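Warnico Ceremony Planner – Set-up Guide

Section 4: Adding the ceremony order

Complete this section once the couple's names and the venue have been saved. You can change anything you enter until the order is locked. 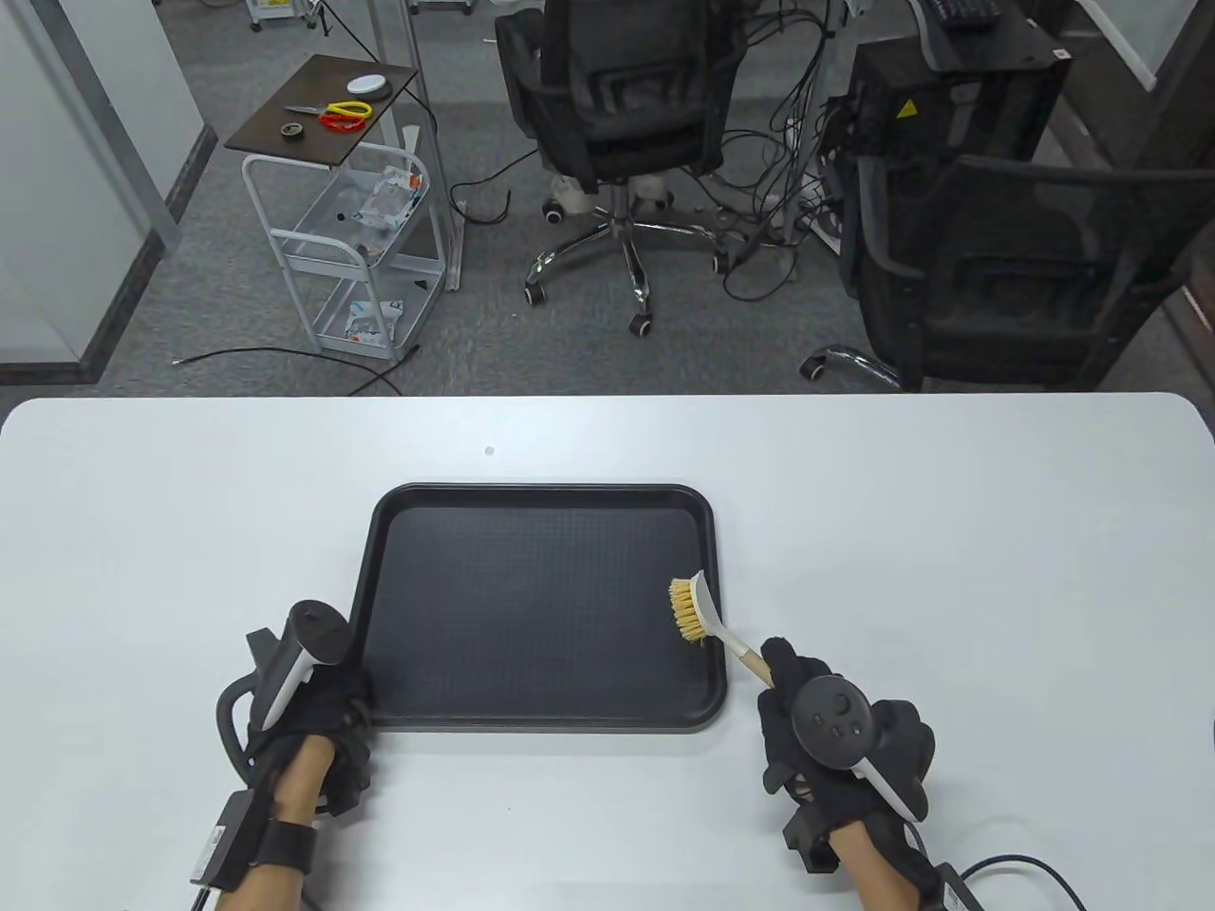
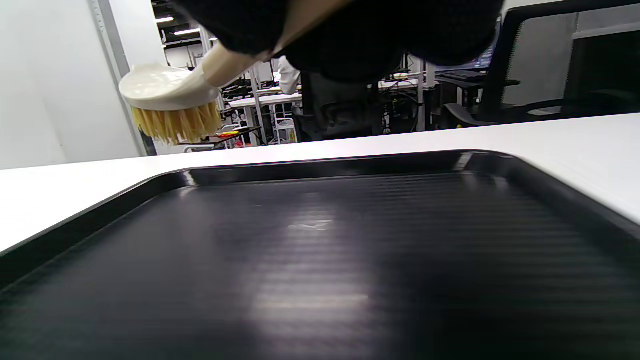

Black tray on a white table

1. Open the event and choose Ceremony. If the tab is greyed out, go back to Event details and save the venue first.

2. Choose a template. Civil, Religious, Humanist and Blank are supplied. A template only fills in headings, so all the wording can be replaced.

3. Enter the name of the celebrant and each reader. Type names as they should be printed, for example Embla Fagerlund or Pin-yu Peng. The planner does not correct capitals or hyphens.

4. Add the readings. Each box holds 1385 characters. Longer readings must be split over two boxes and joined with the Link button.

Note: Linked boxes print as one reading but are timed separately.

5. Add any remembrance. Tick Private if it should appear on the celebrant's copy and be left out of the guests' booklet.

Caution: Ticking Private after the booklet has been sent to print does not remove the entry. Cancel the print job first.

6. Set the music cues. Each ceremony can have an entrance, a signing and an exit cue. Extra cues need the Sternholm add-on.

7. Press Preview and read the whole order through. Check the vows last – they are stored on their own page and are easy to miss.

8. Press Lock. Two people must confirm, normally the planner and one of the couple.

Note: To unlock an order, the account holder must enter the event PIN. Changes made after unlocking are marked with a grey bar until both people confirm again.

Booklet sizes

Small booklets print on 4 pages. Events with over 400 guests are sent in separate batches, and each batch has its own proof to approve.

If a proof has not arrived after 3 working days, open Orders and choose Resend. Do not place a second order, as both will be charged.

Section 5 covers seating and place cards.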